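Frequently Asked Questions - Rerura Board Game Evenings and Game Library

Last changed: 22 April 2018

We collected the questions which we receive most often by e-mail and at the door. If your question is missing, please write to us and we will try to answer within 6 days.

Do I have to be a member to come to an evening?

No. Everybody can come to the open evenings without membership. You pay a small entry at the door, and it covers the whole evening, also if you change the table or the game. Membership is needed only when you want to take games home from the library.

Where do you meet?

We meet in the upper room of the Stendska house, in the same building as the music school. Please use the side door, the front door is locked after the last music lesson. The bell for us is the second one from the top. If we do not hear it, try again, because the room can be quite loud.

I come alone and I know no one. Is it a problem?

Not at all, many people come the first time alone. Tell it to the person at the entry desk and you will be brought to a table where a game is just starting. Usually this is something simple. It is better to come at the beginning of the evening. Later most tables are in the middle of a long game and you may have to wait.

I do not know any rules. Will somebody explain?

Yes. At every table one player should know the game and explain it to the others. We ask these players to explain slowly and to play one open round first, with all cards visible. You can ask the same thing two times or five times. If you want to prepare, many publishers have the rules on their web pages, but it is not expected from you.

In which language do you play?

Mostly in English. Several of our games have text in German or in Czech, and for these we made paper sheets with the translation. The sheets are inside the box. Please leave them there.

Can I bring my children?

Children from 6 years are welcome together with an adult. The adult has to stay in the room, we can not watch children. There is a lower shelf with shorter games which work well for the family. The evening officially has no end for children, but the games after the break are long and the players become serious, so most families go home before.

How many games do you have?

At this moment there are 151 games in the library. The list hangs next to the shelf and is renewed every June, after the big check of all boxes. In the list you find the number of players, the playing time and a letter for difficulty, from A (easy) to D (difficult). The playing time is the one from the box. With new players please calculate more.

How does the lending work?

Members can borrow up to 4 games at one time. You write the name of the game, your member number and the day in the blue book, and you bring it back at one of the next evenings. If no other person is waiting for the game, you can keep it one more time, but write it in the book again. Expansions do not count as an extra game if you take them together with the basic box.

Some games can not be borrowed. They have a red sticker. These are old editions which can not be bought anymore, and one copy of Broris with hand-painted pieces.

What is Broris?

It is a game which one of our members designed and which we play here since the first year. Two to four players build walls and try to close the paths of the others. It is not sold in shops. You can print the board and the cards yourself, the files are on our download page. For the pieces you can use any small cubes in four colors.

What size of table do I need at home for the bigger games?

Most boxes in our list need a surface of 100 centimeters in length, and a bit less in width. For the games with letter D you should have more, particularly when each player has an own board. A round table looks nice, but the corners of the big boards will hang over it. Measure before you borrow, the size of the open board is written on the inside of the lid. 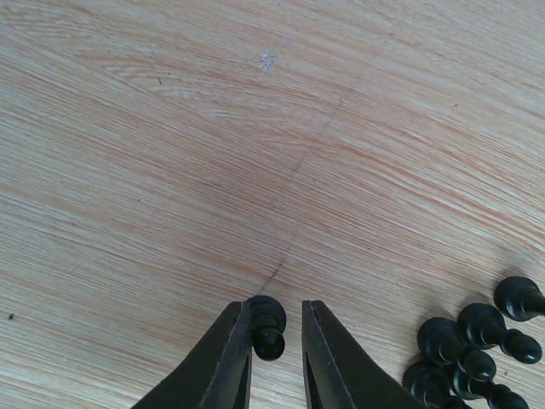 If your table is too small, put the main board in the middle and the stacks of cards on a chair or on a tray. It works well also with the bank and with the pieces which are not in use. A thin cloth under the cards makes it easier to pick them up, and the dice are more quiet.

A piece is missing in the box. What should I do?

Tell us, please. We are not angry, pieces get lost. If you find the problem before you play, write it on the card inside the lid, so we know that it was not you. For most games we can order a new piece from the publisher. In the meantime we put a replacement from the Kasten.

And what is the Kasten?

This is our big drawer with spare parts. It contains cubes, dice, sand timers, small bags and pieces from games which were too damaged to keep. If you have an incomplete game at home and you want to throw it away, bring it to us instead. We can not take puzzles.

Can I eat and drink at the table?

Drinks are allowed when they have a lid or stand on the side tables. Food is allowed in the break and at the side tables. Please do not eat chips and touch cards after it - the grease does not go away. There is a sink in the corridor.

Should I put my cards in sleeves?

For your own games you can decide how you like. In the library we use sleeves only for games where the cards are shuffled often. Sleeved cards sometimes do not fit in the original box, and then the lid stands open and the box breaks on the shelf.

Can I bring my own game?

Yes, gladly. Put a paper with your name inside the lid, because we may have the same game on the shelf and the boxes are easily exchanged. We take no responsibility for private games.

Do you organize tournaments?

Once in the year, in June. It is a friendly tournament with short games and the prizes are small. The registration opens at the evenings and not by e-mail.

How do I finish my membership?

Write us a short message and bring back the borrowed games. The membership then ends with the current half-year. You do not have to give a reason.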